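Petronella Baloyi and Lerato Mkhize
September

4. Where shared utensils are kept

4.1 Setting and method

The kitchens in this part of the study belong to households in Grarngate and Clorgate. All of them are used by more than one cook, and in most of them the cooks do not eat at the same hour. We visited each kitchen before the evening meal and again after the dishes had been put away. On both visits we noted which utensils were out, where they stood, and whether they were in a container of their own or lying loose.

A placement was entered each time a utensil or a group of utensils was seen in one spot. The full record holds 3142 placements. Of these, 1028 concern eating utensils – chopsticks, spoons and forks – and the rest concern cooking tools, pots, lids and dishware. This section deals with the eating utensils only. Cooking tools are taken up in Section 5.

We use the word "station" for any place to which a utensil is regularly returned. A drawer can be a station, and so can a cup or a jar. A drying rack was counted as a station only if the household told us that things stayed there until the next meal.

4.2 Upright storage

Upright storage in an open container was the most common arrangement for chopsticks. Cooks gave different accounts of it. Some wanted the sticks to drain, some had no drawer of the right length, and several said it was how their parents had done it. The container was seldom bought for the job. Drinking cups, jam jars and cut-down bottles all appear in our notes.

The position of the container varied more than its type. In kitchens with a table, it often stood on the table between meals, and people helped themselves as they sat down. In kitchens without one, it was usually kept near the sink. A few households moved it back and forth, and we coded these as having two stations.
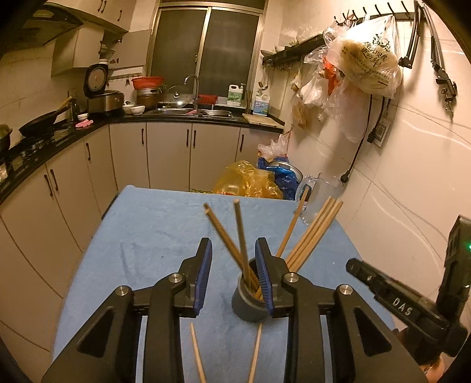

Figure 3. Table station in an L-shaped kitchen. Wooden chopsticks stand in a dark gray cylindrical cup on a light blue cloth. The counter and gas stove are behind.

Households with a table station tended to leave the counter to cooking equipment. Pots, rice cookers and pans took up most of the length of the counter, and cooks told us they did not want small items there while they worked. One cook in Clorgate had tried keeping chopsticks beside the stove and gave it up after the cup was knocked over twice in a week. She now keeps them on the table and carries a single pair over when she needs to stir something.

Chopsticks in a cup do not stay in a tidy bundle. They lean outward, and the wider the mouth of the cup, the further they lean. This matters for use. A person reaching in takes whichever stick stands clear of the others and then has to find a second one to match it. Where a household owned sticks of several lengths, matching was the complaint we heard most. Two households had dealt with it by keeping only one kind. Another tied each pair with a rubber band, but the bands were gone by our second visit.

4.3 Returning utensils after washing

The return trip was less regular than the trip out. After a meal, eating utensils went to the sink together, and whoever washed them decided where they went next. When the washer was also the main cook, they were usually back at their station by our second visit. When it was someone else, they were more often left on the rack or in a bowl by the sink.

We did not find that a larger kitchen led to more regular returns. Distance between sink and station seemed to matter more. A table station within arm's reach of the sink was used much like a drying rack, with sticks dropped in straight from the tap. A table across the room was refilled once a day, often just before the meal.

4.4 Limits of the record

Our visits were tied to the evening meal, so breakfast is missing. Households also knew when we were coming, and some may have cleared up beforehand. We asked them not to, with mixed results.

Related items
Nel: Drawer or jar? Cutlery in small rented kitchens
Narkell household survey: notes on coding
Section 5. Cooking tools and lids
Section 6. The counter between meals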